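Umali -- a small pile of household chore words

Hi, and thanks for poking around. Umali is a word list. It started as a note on my phone where I wrote down what people in my family call things around the house, and it grew until a note on my phone was a silly place for it. So now it lives in this repo, as one plain text file and one script.

What's in it

The main file is umali.tsv. Every row is one phrase somebody used for a chore or for a thing you need to do a chore, plus what they meant by it, plus a rough region. There are roughly 1000 rows. My grandmother's side says "rid up the table" and my husband's side had never heard it in their lives, and that's the kind of thing I'm after!

The columns go: phrase, meaning, room, region, speaker code, notes. Room is one of kitchen, bath, laundry, yard or "all over". Please don't make up new rooms. I had "mudroom" for a while and it was a mess, half of those rows were really laundry and the other half were people talking about boots.

Speaker codes are just letters. I know who they are and the file doesn't, and I'd like to keep it that way.

Where the words came from

Mostly from talking. I'd ask people to tell me how they clean up after dinner and then shut up and let them go (harder than it sounds, I'm a talker). Consolacion Galang did 20 of the longer interviews and she is so much better at it than I am -- her speakers ramble in the best way, and you can tell which rows are hers because the notes are actual sentences.

Dishes turned out to be the richest topic by far. Drying alone has its own little vocabulary: you can rack them, drain them, stand them, prop them, leave them to air. One speaker "parks" hers. Several people use "drainer" for the rack and a couple use it for the person whose turn it is, so check the meaning column before you merge anything. 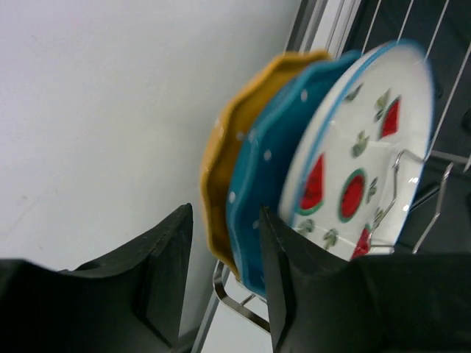 Dishes standing up in a metal rack. "Racked", "stood" or "parked", depending on who you ask.

The laundry rows are thinner. People have plenty to say about folding and almost nothing about the wash itself, apart from "put a load on" against "throw a load in", which I could argue about all day. Yard is thinner still. If you grew up somewhere with a good word for the stuff you pull out of gutters, I want it.

Using it

The script is called asa.py, and Asa is what I call it in the commit messages too, sorry if that's confusing. Run it with the path to the tsv and it prints any rows with a missing meaning or a room it doesn't know. It doesn't change your file. There was an older checker called Flellik that did change your file, and it's gone, please don't bring it back from the history.

Known problems

- Region is whatever the speaker told me. "Down home" is in there as a region 2 times and I haven't had the heart to fix it.
- Spelling is by ear. "Rid up" and "redd up" are separate rows right now.
- It's heavy on my own relatives. Take any counting you do with a grain of salt.

Adding words

Open an issue with the phrase and what it means, or send me a row if you're comfortable doing that. One meaning per row, please. If you heard it from someone else, ask them first.

You can use the list for whatever you like, just keep my name and Consolacion's on it.

-- Juniper Ferreira

Last touched Fri 10 June

14 comments | 6 shares

Contact: open an issue | © Juniper Ferreira and Consolacion Galang | Back to top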